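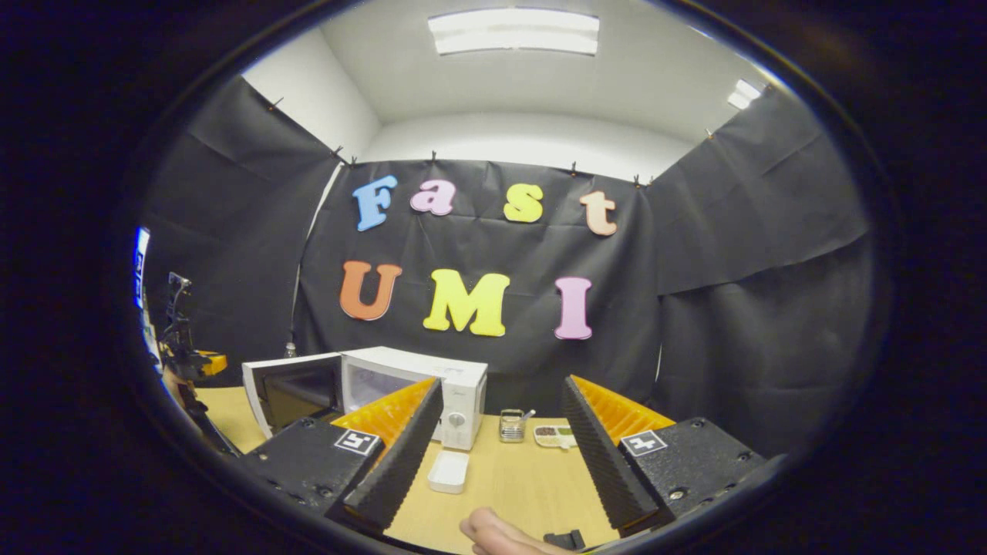

Chapter 11
Curtains, Walls and Echoes: How a Room Changes Sound

212 shares · 14 comments

11.1 Why we begin with the room

When people study sound for the first time, they usually want to begin with the voice, or the guitar, or the loudspeaker. In this book we have done the same, and the first ten chapters were almost completely about the source. Now we must speak of the place where the sound goes after it leaves the source. Most of what a listener hears indoors has touched a wall, a floor or a ceiling at least once before it comes to the ear.

I learned this late. As a student I sang in a choir in the town of Novside, and we practiced in the school gym. Our conductor, Lesia Ivanyshyn, always asked us to sing the final consonants much shorter than we wanted. In the gym we thought she was too strict. Then we gave a concert in the old grain hall at Whitlock, which has a stone floor and a very high roof, and in the first song the words ran together like wet ink. By the third song we were all cutting the consonants as she had asked. I did not know the name for this effect then. It is called reverberation, and it is the main subject of the present chapter.

11.2 Three things that can happen at a surface

Let us suppose that a sound wave arrives at a wall. Part of its energy is sent back into the room; this is reflection. Part of it goes into the material and becomes a very small amount of heat; this is absorption. The remaining part passes through and can be heard on the other side, and this we call transmission. Anyone who lives next to a family with a piano has good knowledge of transmission.

The three parts together must equal the energy that arrived. A student often forgets this when he or she reads that a certain material "stops" sound. A thin curtain sends back little of the high sound, but it also lets a large part of the low sound go through it. If there is a hard wall behind the curtain, the low sound meets this wall, comes back, and passes through the cloth a second time. The room will then seem dull and boomy together, a result that many owners of home studios know too well.

11.3 Cloth, folds and air

Cloth absorbs sound by friction. The air moves back and forth between the threads, and the threads resist this movement. It follows that cloth works best where the air moves fastest. Directly against a hard wall the air can hardly move toward or away from it, so a cloth pinned flat to the wall does rather little. The same cloth hung a hand's width from the wall does more, and it begins to work at lower frequencies.

Deep folds help also. A heavy curtain which is twice as wide as its rail makes folds when it hangs, and so there is more material in the path of the sound. Small creases from storage should not be confused with such folds, as they add almost nothing. The color of the cloth, of course, has no effect on the sound at all, although I have been asked about it in nearly every course.

The ceiling is easily forgotten. In many ordinary rooms it is the largest bare surface, because the floor has a carpet and the walls have shelves and pictures. Speech between two hard parallel surfaces may produce a flutter echo, a quick rattling sound after each clap of the hands.

11.4 A first case: the reading room at Fomden

My colleague Harish Naidu was once asked to look at the public reading room at Fomden. The room had a volume of 900 cubic meters, with plaster walls and tall windows. The visitors complained that they could hear every chair. The town wished to buy curtains for the windows, and he asked them first to wait until he had made measurements on a quiet morning.

He found that the higher frequencies were already controlled quite well by the books. The trouble lay in the middle range, where chair legs and low conversation are strong. We will return to his measurements in section 11.7, when the reader is able to calculate the reverberation time and can judge whether the curtains were worth their price.

11.5 Before you continue

For the next section you need the decibel scale from Chapter 4 and some patience with logarithms. It will also be useful to make a small experiment. Go into the largest room you can use and clap once. Listen to the end of the sound, and write down in plain words what you heard. Then do the same in a closet full of clothes. Keep both notes, as they will be used in Exercise 3.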